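Packing light, or at least lighter

I have been promising you all a packing issue since March, and a wave of replies to the last newsletter (the one where I grumbled about baggage fees) has finally shamed me into it. So pour yourself something and let's talk about going away for six days with a single carry-on.

First, a confession. For years I was the person kneeling on her suitcase outside the front door while the cab driver looked at his watch. I packed for the trip I imagined, with the fancy dinner and the surprise hike and the rainstorm, and then I wore the same two pairs of pants all week. My husband still brings up the trip with the four sweaters. It was a beach town!

What changed me was a train ride to Karis with one change, a very short platform and a broken wheel on my bag. I bought a small Utside duffel when I got home and I have used nothing else for two years. It is not pretty. It has a zipper that sticks in the cold and a pocket so deep I lost a lip balm in it for a whole season. But it fits under the seat on every bus, and I can carry it up stairs without making that noise.

Start with the clothes you'd be upset to leave behind

Most lists begin with socks. I begin with the one nice thing, and for me that's a white shirt. It goes to dinner, it goes over a swimsuit, it goes under a sweater, and if you wear it with the sleeves rolled up people think you planned your outfit. I lay everything out on the bed the night before and fold from there, collars first. Some of you swear by rolling, and I do roll T-shirts and anything stretchy. Anything with a collar gets folded loosely and goes in last, right on top, so it comes out first and gets hung up before I've even found the bathroom light.
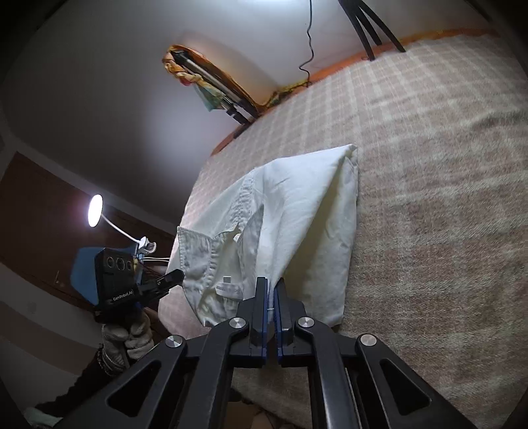 Shoes are where it all goes wrong

Two pairs, and you wear the heavier ones to the station. I know, I know. I have had letters about this. One reader told me she takes four pairs for a long weekend and has never been sorry, and good for her, but she drives. If you are on foot, that third pair is going to sit in the bottom of your bag like a brick — a brick you paid to bring along.

Stuff the pair you pack with socks, and put them heel to toe along the wheel end (or the bottom, if you've gone over to duffels with me).

The small stuff

I keep a toiletry bag packed all year, and I refill it the day I get home, while I'm already doing laundry and feeling virtuous. Toothbrush, comb, the tiny sunscreen, pain pills, two hair ties. Chargers live in an old glasses case. Snacks go in the coat.

Next time: what to eat on a night train. I had a wonderful noodle box from Đinh, the little counter next to the ticket hall, on my last trip out, and I've been trying to make it at home ever since. If you have a train dinner you love, hit reply and tell me by Thursday.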